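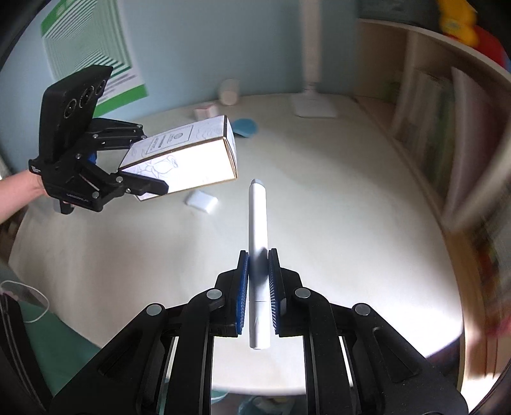
Open day at Brandar, Stitton

I have been to enough robot open days to know how they go. You put on a lanyard, you stand behind a yellow line, and a very large arm moves a car door from one place to another place. Then there is a sandwich. I went to the one at Brandar on 1 October 2022 expecting the yellow line and looking forward to the sandwich, and got neither in the form I'd imagined.

Brandar occupies the upper two floors of the Ghiță Building in Stitton, over a shop that sells bathroom fittings. The entrance is between a display of faucets and a fire door, and the sign for the open day had been taped to the fire door, which was propped open, so that from the street you saw the back of it. I walked past twice. A couple with a stroller walked past a third time for me, and we found it together.

They had booked visitors into slots of 20. Ours came to 19, plus the baby, who was issued a visitor sticker and ate part of it.

The talk

Every visit begins with a talk. This one was held in what is normally the lunchroom, with the microwave still plugged in and somebody's soup going around in it during the introduction. The company makes nothing you could buy. What it does, we were told, is teach arms to tidy up: pick the small thing off the table, put it in the box, close the box, put the box somewhere sensible. The arm they hope will do this is called the Vurkico. There was a slide of it looking sleek on a gray background, and then a slide of it with its cover off, looking like the inside of a vacuum cleaner.

The presenter had a good line in lowered expectations. We were promised one failure per demonstration, minimum, and told that anybody who wanted to see a backflip had the wrong building. A boy in the second row put his coat back on.

The interesting part came near the end. Most of the people at Brandar, most of the day, don't touch the arm. They do the tidying themselves, with a gripper in each hand, and the whole business is recorded so the arm has something to learn from. There was a short silence while the room took in that a good share of cutting-edge automation is a person at a table picking up a box.

"So it's a job," said the mother of the baby.

It is a job, yes. They were hiring.

Upstairs, left-hand room

The tables are upstairs, and they are ordinary tables in ordinary rooms, which was my first surprise. I'd pictured a lab. What I got was closer to a student apartment after the parents have visited: pale table, light blue wall, white desk lamp, a curved shelf unit full of books and folders with a couple of bright toy-like things on top. I was told the clutter is deliberate and gets changed over every so often. A robot trained on a bare bench, apparently, is lost the moment someone puts down a magazine. I know people like that.

We were let in four at a time. A staff member set out a handful of small packages and bits and pieces, mostly white and mostly light, on a table that was also mostly white. I asked if that was to make it harder. The answer was that it was what had been in the cupboard.

Then they handed me the grippers.

They are black, heavier than they look, and shaped like something a dentist would keep out of sight until you were lying down. The fingers have blue ribbed pads on the inside, and you squeeze to bring them together. On top sits a tall slab with three lenses set in a slanting row, so that whatever you're about to drop, you will be seen dropping it. Holding one in each hand I felt like a lobster at a job interview.

The first task was to pick up a white carton with the left and a thing like a fat white pen with the right. The carton is easy. It has sides. You close on it and it comes up off the table, and you feel a small, stupid glow of competence. The pen is another matter, being round, and I chased mine across a good stretch of table before I got the pads on either side of it and held it straight up between them like a candle. I was very proud of this. I looked around for praise and the staff member was helping somebody else.

Some notes for anyone who gets a turn at one of these:

Go slower than feels natural. I have watched my own recording and I look like I'm swatting flies.

Don't squeeze hard. The pads do the work, and a carton pinched too enthusiastically comes out with a waist.

Look at the thing and not at your hands. Everyone looks at their hands.

If you drop something, leave it a second and then pick it up again properly. They want the recoveries as much as the clean ones, or so they told me, possibly to be kind.

Your forearms will hurt the next day. I can't offer any advice on that.

A woman in our group who had not said a word all morning stepped up, took both grippers, and cleared her whole table in one go, with everything squared to the edge. She used to pack chocolates, she said, by hand, into those trays with the little paper cups. She was asked for her email address. I was not.

What the tables are like when you're good at it

While the next four were having their turn I stood at the back and watched one of the regulars working in the corridor room, on the other side of a glass panel. I stayed for longer than was polite. It is oddly soothing. The left hand steadies a box, the right brings something over, there's a small correction, a release, and both hands go back to where they started. Then the same again with the box turned a little. There is no hurry in it and no flourish. I'd come to see a machine and spent the best ten minutes of the visit watching somebody put lids on.

I asked how many of these a person does in a day. The target is 300. I asked how many of my attempts would be kept. There was a pause of real tact.

The arm itself

The Vurkico lives in the right-hand room, and here, at last, was my yellow line, though it was masking tape and one corner had come up. Two of them were bolted to frames at either end of a table that had been dressed in the same domestic style as the others, with a plant.

The promised failure came first. The arm reached out with great deliberation, closed its fingers on the air next to a small box, lifted the air, carried it across, and set it down in the tray with something close to tenderness. It then went back for more. It was on its third load of nothing when the operator stepped in, and by then the applause was genuine.

The second attempt went better. It picked up the box and put it in the tray, slightly askew, and after a moment nudged it straight. That nudge got a murmur. I hadn't expected to care, but I'd been at that table an hour before and had done the very same little nudge, and it's peculiar to see your own fussiness come back at you from a machine. (It wasn't mine, of course. It was from February, and the work of someone who knew what they were doing.)

The third attempt was a round thing, much like my fat pen. The arm looked at it for a long time. Then it knocked it off the table. I felt we understood each other.

Questions from the group were about what you'd guess. Will it do dishes (not soon), will it do stairs (it has no legs), how much is it (a laugh, and the next question). The boy with the coat asked whether it knew it had missed. This got the longest answer of the day, and I'll spare you my version of it, which would be wrong. The short form is that it sometimes does, and that they'd like it to more often.

Practical matters

The open day is free, but you need to book. The bus from Stitton station is the 32 and it stops opposite the faucets. Ignore the parking advice on the website, which sends you to the loading bay of the bathroom shop, where they have opinions.

There is an elevator, and it is slow. The upper rooms are warm and the lamps are bright, so wear something you can take a layer off. Short sleeves are a good idea for the grippers in any case, as a loose cuff gets in the way. Children are welcome on the tables if they can reach, and from what I saw they're better at it than their parents. Under that height they can have a sticker.

Photographs are fine in the left-hand room and not fine in the corridor room. In the right-hand room you may photograph the arm when it is working, and you're asked to be reasonable about when it isn't.

Refreshments were tea, coffee and a plate of cookies, all set out at one end of the lunchroom. A practice gripper had been left beside the plate with a note saying to use it. There was a line. I managed a shortbread on the second try and ate it standing by the microwave, where the soup was still waiting for its owner.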